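Search this site Enter keywords Go

Print this page | E-mail this to a friend

Giving up the car, five months on

21/06/2025

We sold the car in January. It was an eleven-year-old hatchback with a dent in the rear door and it had just failed its MOT on the brakes and one of the springs. The garage in Turkent wanted more to put it right than I thought it was worth, so I let it go for parts and came home on the bus with 200 pounds in an envelope.

I had worked out beforehand what it cost us to keep. Insurance, tax, fuel, servicing, the parking permit and the two tyres came to 2,425 pounds for the last full year. That doesn't count what we lost on the value of it, which by then was not much. I wrote the figure on the back of the permit letter and kept looking at it for a week before I rang the garage.

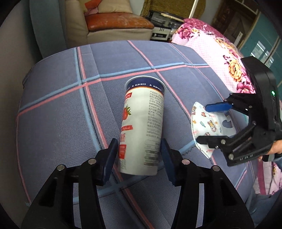

Shopping was the part I expected to be hard, and it has been the part that changed most. With a car we did one large shop a fortnight at the big place outside Barnar and filled the boot. Now I go on foot, more often, and carry everything back in a rucksack. Weight matters in a way it never did. A can with a strawberry on the label, like the one on the striped cushion, weighs very little when you pick it up in the shop and a good deal more by the top of Lim Hill with the potatoes. I buy fewer drinks and tins than I used to, and more dried beans. Bread I get on the way home from work.

The buses are fair. The number 4 goes from the end of our road to the station and is usually on time before nine in the morning and usually late after five. The last one back leaves town earlier than I would like. We have missed it twice, once after a film and once through not reading the timetable properly, and walked home both times. It took 11 minutes less than I had feared the second time, as we knew about the cut through the allotments by then.

Visiting my mother is the real difficulty. She lives out past Rikero, where the bus stops running at weekends, and the nearest station is a long way from her door. I have taken a taxi from the station four times and hired a car once, over Easter. The hire car was clean and easy and I enjoyed driving it, but you have to collect it and return it at times that suit the hire desk. Even with all that added in, we are well under what the old car would have cost by now.

I walk more, obviously. I have had to buy a decent waterproof and get my boots resoled. I also say no to more things, mostly things I was not keen on in the first place - a retail park on the ring road, a garden centre with a café. I do miss being able to take rubbish to the tip. There is a broken bookcase in the hall that has been waiting for a lift since March.

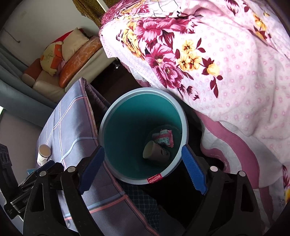 Yae Miyazaki wrote in after my last post to say that she went without a car for two winters and gave in during the third, when her shifts moved to nights and there was no bus at either end. She thinks the test is whether your job stays put. I think she is probably right. Mine has stayed put so far, and if it moves I shall look at the sums again.

Next time I will put up the bus and taxi costs month by month, as a couple of people have asked for them.

Contact | Copyright | Back to top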